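3.2 Veining and the reading of surface in the Pokirthorpe interiors 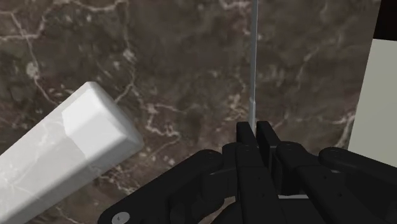 Figure 3. Light and dark marble (rendered).

The householders of Pokirthorpe who first wrote to us about their hallways and fireplaces had a great deal to say about stone, and most of it concerned whether a surface looked "restful" or "busy". We had gone in expecting to talk about color. Color did come up, of course, but people kept drifting back to the lines, and in the end we let them, and rewrote the second half of the interview guide to suit. A dark brown ground with thin, pale, branching veins, like the one behind the white block in Figure 3, is what several of our older correspondents would have called a "river" stone, while the faint gray veining on the block itself would pass with them as "plain". The word plain did a lot of work in these letters, and it took us some time to see that it could be praise or complaint depending on which room was being discussed.

The letters themselves, 47 in all, came to us through the Brimeck parish archive, where they had been kept in two shoeboxes along with seed catalogs and a good many Christmas cards. They are lovely things to read. One writer spends four pages on the choice of a washstand top and only a single line on the wedding it was bought for. Another encloses a pencil rubbing of a mantel, which of course shows nothing of the veins at all, but does show how smooth the maker had got it. We have kept the spelling as we found it wherever we quote.

Kallio, in her earlier study of the Vasta farmhouses, argued that veined stone was prized mainly as proof of cost, and that painted imitations were judged by how well they fooled a visitor. We are fond of that study and have leaned on it throughout (Lempi Kallio was also kind enough to read a draft of this section one December, when she surely had better things to do). Our own letters point a slightly different way. The Pokirthorpe writers knew perfectly well which of their neighbors had painted wood, and they said so cheerfully. What bothered them was veining that ran all in one direction, or that repeated itself from one panel to the next - a "wallpaper" look, as one of them put it. A painted panel with a wandering, uneven line was often spoken of more warmly than a real slab cut so that its veins fell into tidy rows.

There is a practical side to this as well. The Heiskanen ledger, which runs to 1466 entries, lists stone by size and finish but almost never by pattern, so a buyer working from the ledger could not have known what lines were coming. We think this helps to explain how often the letters describe the unwrapping of a slab, and with such feeling. People gathered for it. One household put off dinner. Whether the seller saw the matter in the same light we cannot tell, and the ledger, sadly, is silent on returns. We come back to the question of complaints in the next section, where the few surviving replies from the yard are set beside the letters that prompted them.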